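The laundry week

I have a new favorite chore and it isn't even in my own house! For the past stretch I've been recording laundry for a learning project, which means I hold a handheld gripper or drive the arm, do the same small job again and again, and every try gets saved as one episode. Our little group calls the project Rirnness (don't ask me how to say it, we have two camps on that), and the laundry set is the first one I've been in charge of from start to finish.

The target was 235 good episodes. As of tonight, 21st August, we're sitting at 154, and I'm so pleased with that number I've told my mother twice.

What I keep wanting to talk about is how much there is to learn before you record anything at all. When I started back in December I thought you just did the thing, pressed stop, and did it again. Then Lâm Quách sat down with me and played my first batch at double speed, and oh boy. Every single one started from the same spot. Same basket position, same angle, same approach from the right. A model trained on that would learn one very nice path through the air and be lost the moment somebody nudged the basket with a foot.

So now we shuffle. Before each episode I move the basket a bit, turn it, drop the item in a different way, change which item it is. Socks were week one. Towels were harder than I guessed, they sag and hide their own edges. Plush toys are the current batch and they are a joy – they squash and spring back, and the fingers can take hold of an ear or a foot or a big handful of belly, and all of those are fine grabs. I love that. There's no single right answer, and the recordings get to show that.

Lâm has a rule about hesitation that took me a while to get. If I stop halfway to think, the recording has me stopping halfway to think, and the model has no idea why. So the plan has to be in my head before I start moving. A slow, smooth reach is great. A pause with a wobble in it goes in the reject pile. But a miss followed by a clean second try we keep! Those are gold, because you want it to know what to do after a fumble. We tag them separately, and I've got more than 50 of those now, which says something about my aim.

The other big lesson was about the view from the wrist. I used to watch my hand and the basket from where I was standing, and of course the model doesn't get to stand where I stand. It gets what the wrist camera gets, fingers and all. Now I check that view before every block. Can I see both fingertips? Is the thing I'm after in there somewhere, even partly? Has the door got so much shine on it that it drowns everything else out? I've started planning my approach from that picture and my keep rate went up right away.

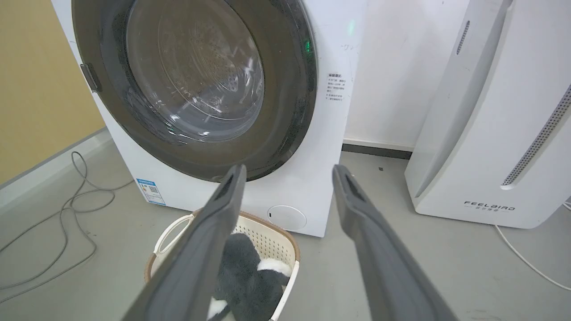 Wrist view of the plush batch, with the toy peeking out from behind the left finger.

I do like how much ordinary room gets into these. The purifier, the cables on the floor, the sticker on the washer, all of it goes in, and we leave it that way on purpose. Homes are full of stuff.

Still on my list: door opening as its own set of episodes (the reach, then the pull, then getting the fingers out of the way of the swing), and then the full run from basket to drum, which Lâm wants in 3 lengths so we can compare. I also need to redo my notes, as I changed how I name the toy grabs partway through and now "side" means two different things. If anyone reading has a tidy way of labeling grabs on squishy objects, please leave it in the comments, I'd love to steal it.

Towels again tomorrow, folded ones this time.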